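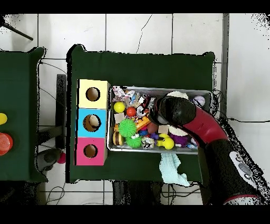
Why do families borrow toys when they could buy them? In our survey, the reason given most often was lack of storage space at home, followed by cost.

This report presents the results of a student project on toy lending in the town of Dzene. It was prepared by Anneliese Nolte and Ivars Lūse under the supervision of Piret Stankevičius.

2. Method
A questionnaire was sent to all 186 member households of the Urnier toy library in July. Replies were anonymous. We also examined the loan register for the previous year, which lists 796 loans. Entries without a return date were kept in the total but left out of the work on loan length. 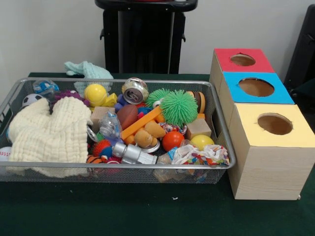

Figure 2. Mesh basket with toys and cloths, beside wooden boxes with colored tops.

3. Results
Over 40 households replied. Most borrowed for children under five. Puzzles and building sets were returned late more often than other items, and several parents wrote that they held on to a puzzle while looking for a missing piece. Balls and soft toys were seldom late. Families living in the Vakow district borrowed less often but kept items longer, a pattern we link to the bus timetable.

4. Discussion
The present loan period appears too short for large sets. We recommend a longer period for these items and a return point in Vakow. 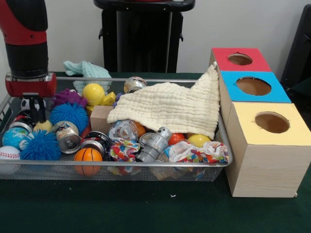
Līga Juška, commenting on the draft, wrote that a longer loan period would also mean a longer waiting list, and that the report should state how many copies of each set the library owns. The register does not record this, and the question remains open.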